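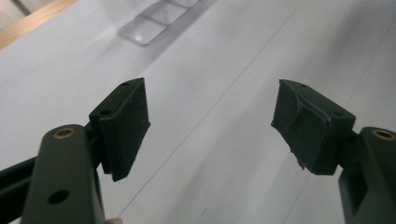 Zoila Ñahui has asked whether the white tables in the Gumdale workrooms may be cleaned with the same spray used on the windows, and whether the gray marks that collect over a term can be removed at all. The spray should not be used on the tables. Most of the marks can be removed, and the procedure is set out on this page.

## Care of White Tabletops

This guidance applies to all white tabletops in the Gumdale building, including the fixed benches along the north wall and the folding tables kept for open days. It replaces the card previously taped inside the supply cupboard. Staff and room users of Zomero may follow the daily procedure without prior instruction. The section on stubborn marks should be read in full before any work is started.

### Supplies

The following items are kept on the lower shelf of the supply cupboard:

- two microfiber cloths, one marked W (wet) and one marked D (dry)
- a 1,000 mL mixing bottle
- mild, unscented dish soap
- a soft plastic scraper
- a white vinyl eraser
- baking soda
- a bucket for rinse water

Colored cloths should not be used on white surfaces until they have been washed several times. Red and dark blue cloths in particular may release dye when damp, and the resulting tint is more difficult to remove than the original soil. Scouring powder, steel wool and the green side of a kitchen sponge are not permitted on any tabletop. They leave fine scratches that hold dirt, and a scratched white surface will look gray again within days of cleaning.

### Daily procedure

1. Remove papers, tools and other loose items from the area to be cleaned. Lift them; do not slide them.
2. Pass the dry cloth over the surface to collect dust, eraser crumbs and small shavings. Fold the cloth inward as you go and shake it out over the bin.
3. Pour 600 mL of lukewarm water into the mixing bottle, add one small squeeze of dish soap, and turn the bottle over gently to mix.
4. Dampen the cloth marked W and wring it out. It should not drip when held up.
5. Wipe in straight, overlapping passes from the far edge toward you.
6. Rinse the cloth in clean water and wipe again to take up the soap.
7. Dry the surface with the cloth marked D.

Step 6 is the one most often left out. Soap that dries on the table forms a thin film, and sleeves, paper and fingertips then leave gray patches on it. Where a table appears dull shortly after cleaning, repeat steps 6 and 7 before trying anything stronger.

Mixed solution is not to be stored overnight. Empty the bottle into the sink and leave it upside down on the rack.

### Stubborn marks

Identify the mark before choosing a method. Try each method first on a patch near a corner, and stop if the finish changes in color or shine.

**Pencil and graphite.** Use the vinyl eraser on a dry surface, with light pressure. Wiping graphite with a wet cloth spreads it into a wide smear.

**Rubber scuffs.** The vinyl eraser is usually sufficient. For heavier scuffs, follow with the daily solution and a cloth.

**Tea and coffee.** Mix baking soda with a little water to a soft paste. Spread it over the ring with a fingertip, leave it for 90 seconds, and wipe it away with the damp cloth. The treatment may be repeated once. Rinse well, as dried baking soda leaves a pale bloom that is easily overlooked on white.

**Tape residue.** Lay a warm, damp cloth over the residue for five minutes, then ease it up with the plastic scraper held nearly flat. Metal blades are not to be used, including those supplied with the window kit.

**Permanent marker.** Apply a small amount of rubbing alcohol to a folded cloth and dab from the outside of the mark inward. Open a window, and keep the bottle capped between applications. Rinse the area afterward. Alcohol must not be used on painted tabletops, where it may soften the finish.

**Glue.** Allow it to set fully before lifting it with the scraper. Any glue that does not come away should be reported and left alone.

The Berkimen paste formerly kept in the cupboard has been withdrawn. Any remaining tubes should be handed to Octavio Cuervo.

### Edges and joints

Dirt gathers along the edges and wherever two tables are pushed together. Once a month, separate the tables and wipe the facing edges with the damp cloth. Use very little water at joints and screw holes, and dry them immediately. Where an edge strip has begun to lift, do not press it back with tape. Note the table number and report it.

Yellowing is a different matter from soiling. Tables that have stood in direct sun for several years may darken slightly on one side, and no cleaning method given here will reverse this. Blinds on the south side of the building should be lowered after midday from May through August.

### Protecting the surface

Cutting mats are available for any work involving blades. Rough-bottomed containers, clamps and metal parts should be set down on a mat or a sheet of card. Newsprint should not be left on a damp table, as the ink can transfer.

Room users with a Saturday booking are asked to complete the daily procedure before leaving. The cleaning contractor, Giraldo, attends to floors and bins only, and tabletops are outside its agreement.

### Reporting damage

Chips, burns, deep scratches and lifted edges are to be entered in the workroom log, with the room, the table number and a short description. Gilberto Zapata reviews the log and arranges repairs. Filler, correction fluid and white paint should not be applied in the meantime. They seldom match the tabletop and must be removed before a proper repair can be made.

Replacement cloths and erasers may be requested from Dimas Kusuma at the front desk. Used cloths go in the lidded basket beside the sink and are washed separately, without fabric softener.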